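Visit to the Mindano workshop, open afternoon, 30 November 2022

I signed up for the Mindano open afternoon with one question in mind: could any of these machines do a chore at my house or in my brother's hardware store? I run neither a lab nor a factory. I have a garage that needs sorting, and he has a returns shelf that never gets shorter.

The workshop is on the second floor of the old Grirnero building, up the freight elevator. Parking is free, but the lot fills up early. They had 73 visitors signed in when I got my badge, and we were split into groups and walked through the stations in turn.

The first stop was a talk by Ravindra Sisodia, who looks after the picking work. He kept it short. Factory robots have been good for decades at moving the same part from the same place, he said, and a house or a stockroom almost never gives you the same part in the same place. His team spends most of its time on what he called the junk drawer problem, meaning a pile of things with different shapes, weights and surfaces that have to come out one at a time.

I asked him which items were hardest. He said thin things lying flat, anything clear, and anything that changes shape when you squeeze it. A fork is a bad one. A ball is easier once you have hold of it, but it can roll off if the arm comes down a little to one side.
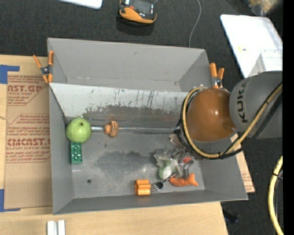
The numbers he gave us were from their own log. Over the past month they had made 700 attempts at picking from mixed bins, and 199 of those needed a person to step in. He did not dress that up. A store clerk who needed help that often would not last long, and he said so himself. On the other hand, the arm can keep going overnight, and a late start costs nothing if the job only has to be finished by morning.

The second station was Nilon, a shelf-scanning cart. It rolls along an aisle and reads the price tags. This one seemed close to ready for a real store. It moves slowly and stops well short of people, and the report it prints is easy to read. It can't put anything back on the shelf, so someone still has to walk the aisle afterward with the report in hand.

The third station was laundry, run by a small company called Yadav that shares the floor. Their machine folds hand towels. It took more than 5 minutes on the one I watched, and the corners didn't meet. The woman running it told us shirts were a long way off. People in my group were polite about it - a couple of them clapped.

Coffee was in the hallway. I talked with a man who owns a shoe repair shop, and he had come for the same reason I had. He thought he might pay for something that sorted his small parts at night, even if it made mistakes, as long as it put the doubtful ones in a separate tray. I brought that up with Sisodia before I left. He said the doubtful tray is easy to build, and the hard part is getting the machine to know when it is unsure.

So for my garage, no. For my brother's returns shelf, I would say not yet, though I told him to go and look at the scanning cart. The next open afternoon hasn't been scheduled. Wear flat shoes if you go, as there is a lot of standing, and eat first.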